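Ticket 1229 - catalogue import stops partway, no error shown
Opened by: Giltlow Hire, Fonham depot
Opened: November 1, 2002
Product: Kundico Stockroom, desktop version
Status: open, waiting on customer

Problem

Trying to bring our hire catalogue across from the old spreadsheet before the Christmas party bookings start. 2372 lines in the file. Import runs, progress bar gets to the end, says Complete. But open the item list and it stops in the middle of the S's. Everything after the stools is gone: tables, trestles, trolleys, umbrellas, urns. No error, nothing in the log except "finished".

Have done it four times now. Same spot each time. Restarted the PC, same. Different PC in the front office, same.

White plastic seating with the tubular legs is more or less where it gives up, so the last good record is somewhere in there.

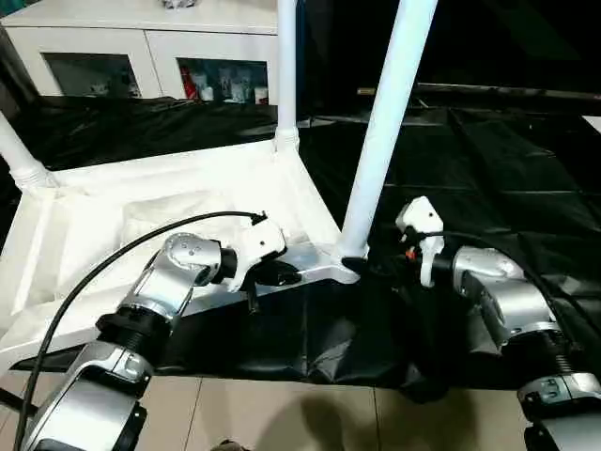

What we've tried

1. Saved the spreadsheet as CSV again from scratch. No change.
2. Sorted by item code instead of name. Now it stops at a different place, but still stops. So it's a line in the file and not a size limit, I reckon.
3. Turned off the virus scanner. No change, turned back on.
4. Split file into lots of 200. First few go in fine. One lot comes up short, the lots after that are fine. Ran out of arvo before I could chase it any further.
5. Compact and repair on the database. Took 20 minutes, did nothing I could see.

Also noticed that some descriptions come in with the colour missing. "Stool, white" turns into "Stool". Might be related, might not. Our descriptions have commas all through them, always have.
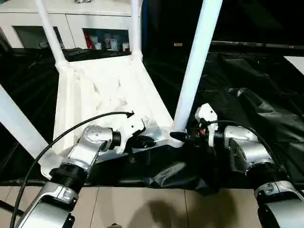 Chacko: we look after the import side for Kundico, so this one has come to us. A comma on its own is fine provided the description has double quotes at each end. What will swallow the rest of a file is a single stray double quote, usually an inch mark. The importer thinks the description hasn't finished and keeps reading to the bottom. Please search the short lot for a " on its own. And check which list separator is set in Regional Settings on the PC that makes the CSV. Don't delete your old spreadsheet yet.

Customer update

OK. Regional settings were fine, comma. Searched the short lot in Notepad and yes, there it is, somebody has typed 18" in a description years ago, from before we went metric on everything I suppose. Changed to 46 cm. That lot now imports the full count.

Then went through the lot and found more of them under tents, Trestle legs and hoses. Fixed those too. Have not re-run the whole file yet because the depot needs the PC for deliveries till close.

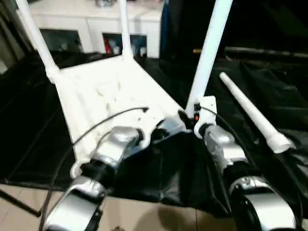 Still got the missing colours though. Re-saved with quotes round every description and it's better, but anything where the colour comes after a second comma loses it. "Trolley, flat deck, white" comes in as "Trolley, flat deck". Is there a field lenght on the description? Can't find one in the manual, page on field sizes just lists the price columns.

Two more things while this is open:

- Can we undo an import? We now have doubles of everything A to S from all the attempts. Deleting by hand is not going to happen.
- Replacement cost came in without cents. Not urgent, but insurance wants the list in February.

Will run the full file tonight after close and post the record count here. Pls leave the ticket open.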